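How to Take Your Video Channel to a Feature Film Without Getting Taken

Filed under: Creators / Money & Deals / How-To

Every few months a creator with a decent following announces a movie. The trailer gets a lot of hearts, the movie comes out on a rental page, and then the whole subject is quietly dropped. I've worked on the production side of three of these, and I have read the paperwork for a good many more that never got as far as a first day. This guide is for people who have a channel, have had The Email, and would like to know what to do next.

The Email says somebody loves your work and thinks you're ready for long form. Maybe you are. I'd still go through the steps below before answering with more than a polite hello.

Step 1. Find out who is asking

Look up the company. You want finished films, with a title you can rent or stream tonight. A "slate" of things in development is a list of ideas, and anyone can type a list. Check whether the person writing to you is credited on those films or just works near somebody who is.

Ask them three plain questions in writing: who is paying, is the money in the bank, and who has agreed to distribute it. A real producer won't be insulted. I once asked a company called Kukau where the budget was coming from and got back a mood board. That was a useful answer, in its way.

If the money is "nearly closed," it isn't closed. Carry on making videos.

Step 2. Work out what your audience is worth to a movie

Here I part ways with most of the advice going around. The pitch is usually that your subscribers are a built-in audience. They are a built-in audience for free videos of you, on their phone, while they eat. Getting them to pay for 90 minutes of you pretending to be someone else is a different request.

You can test this cheaply. Put out something that costs a few dollars - a long special, a live read, a short film behind a small rental fee - and mention it exactly as much as you'd mention a movie. Then look at the sales and leave the likes alone. One comedy channel I helped had a very lively comment section and sold 902 rentals of its special. They were disappointed. I thought it was the most valuable thing they'd learned all year, and it cost them a long weekend.
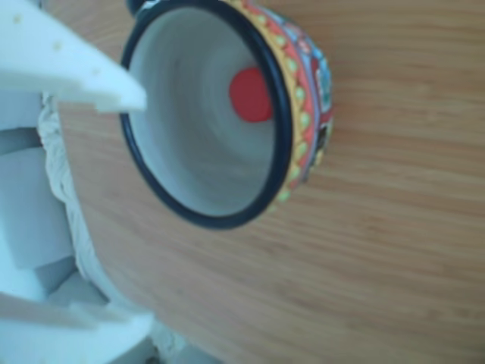

Take your own number and use it. If a producer's projection needs a quarter of your subscribers to buy a ticket and your test got nowhere near that, say so, and ask what the plan is for making up the difference. "Word of mouth" isn't a plan.

Step 3. Read the script as if you weren't in it

Creator scripts have a bad habit of being a set of bits with a road trip running underneath. Someone loses a phone, there's a party, the rival turns up. I've nothing against a party, but bits that work at four minutes get very tired when strung together.

Give the script to someone who doesn't watch your channel and take your name off the front. Ask them to tell you the story back a day later. If all they can remember is one joke, you've got one joke and a hundred pages of driving.

Check too that the part is something you can play. Being natural on your own couch is a skill, but it is your couch, your edit and your fifth take. On a set you will say the same line from six angles, with a stranger holding a pole over your head, and it has to match each time. Take a class before you sign. A regular scene-study class will do, the kind where people don't care who you are. I'm wary of the expensive weekend intensives sold to creators, which mostly seem to produce a certificate and a group photo.

Step 4. Get the deal looked at by someone you pay

Don't use the producer's lawyer, and don't use your manager's cousin. Your manager may be perfectly honest and still get a commission only if you say yes.

Things I would ask the lawyer to go through slowly:

- Promotion. How many videos, posts and appearances are you promising, and are you being paid for them separately? Very often the acting fee looks thin because the thing they're really buying is your feed. Put a number on it. One draft I saw asked for 160 posts across four platforms, for no extra money.

- Exclusivity. Some contracts stop you from uploading during the shoot, or from appearing in any other "long-form narrative content." If you make sketches, that might be your entire channel.

- Back end. A share of net profits is usually a share of nothing. If they want to give you points, ask how net is defined and then watch your lawyer's face.

- Your name. Be clear on what they can do with your channel name, your catchphrases and your likeness after the movie. Sequels, too. You don't want to find a follow-up with your nickname in the title and someone else in the part.

- Approval. You probably won't get final cut, and I'd be suspicious if it was offered. You can ask for approval over stills, the poster, and any clips used in ads. 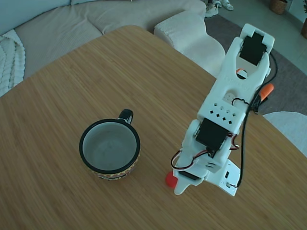
Expect to be told the deal has to close by the end of the day. I have never seen that be true. If the whole film collapses because your lawyer wanted until noon tomorrow, it was coming down anyway.

Step 5. Do the calendar math

A small feature of this type shoots in 15 days, or that's what the schedule will say. Add rehearsals, fittings, travel and pickups. Add the press. Then add the weeks when you're too tired to be funny in your own videos, which creators never count and always notice.

Make a backlog before you go. I'd want five finished uploads sitting there at the very least, and I'd want them to be ordinary good ones. Audiences can smell a filler month. If a company tells you that you can shoot your regular videos "on set, between setups," ask to see where you'd do that and when. You'll be in a parking lot at six in the morning in somebody else's jacket, and the assistant director will want you back.

Step 6. Visit the location, or at least ask about it

This one gets skipped. Cheap features go wherever the tax credit and the free house are. A film called Lallville was pitched to me as a beach movie and ended up being shot in November, inland, with the cast in shorts. You can see their breath in the second act. It's listed as a comedy, and I suppose it is.

Ask where you'll sleep, who's driving, how long the days are, and whether the shoot is union. If they go vague on that last question, go back to Step 1.

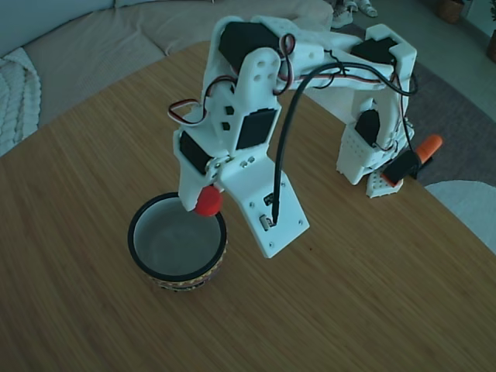 Also ask who the director is and whether they've finished a feature before. A music video reel is fine as far as it goes. It tells you they can make four minutes look good, and you can already do that yourself.

Step 7. Be careful with the announcement

The announcement is generally made at a convention, on a stage, before anything has been shot. It feels wonderful. It also hands the producer something to show investors, namely a room full of people screaming at your name. If the financing isn't closed at that point, you have just done their fundraising for free.

My rule is no announcement until the contract is signed and the first payment has cleared. Producers hate this rule. One of them, on a project called Saltville, told my client that holding back would "kill the momentum." We held back. The money fell through that spring, and my client was spared two years of comments asking when the movie was coming out.

When you do announce, keep it modest. Say what it is, who's making it, and that you'll share more when there's more. Don't give a release window you don't control. You won't control it.

Step 8. Decide what would count as success, and write it down

Do this before the shoot, because afterward you'll talk yourself into anything. Maybe you want an agent. Maybe you want a reel with real footage on it, or you just want to have been in a movie, which is a perfectly good reason so long as you're paid properly.

The goal I'd steer you away from is "leaving" your channel. People treat the feature as the exit door from online video and let the channel go slack on the way out. Most of those films do modest business, and the actor comes home to an audience that found other things to watch. 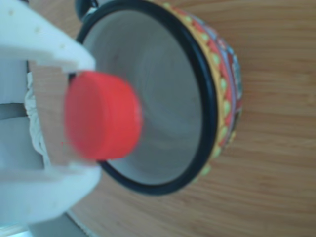
If you're still keen after all that, go ahead. Some of these pictures are decent. A couple are better than decent, and in both cases the creator had turned down at least one worse offer first and had spent real time on the script. I can't promise that's the cause, but I wouldn't ignore it.

- E. Nikolovski

Comments (4)

papercutreels: Step 7 hurts. We announced on stage, and I still get asked about it under videos that have nothing to do with it. No film, obviously.

midtown_marnie: Bit harsh on the weekend intensives. I did one and met the person who now edits all my stuff. The acting part was useless, I'll give you that.

gus.uploads: What does a lawyer cost for something like this? Mine quoted a flat fee and I can't tell if it's normal. The contract is only nine pages.

Nikolovski (author): @gus.uploads A flat fee is normal. Ask whether it covers one round of changes or all of them. Nine pages is short, so find out what they left for the "long form agreement" and don't start work until you've seen it.

Contact | Write for us | Copyright Nikolovski Production Notes, all rights reserved | Back to top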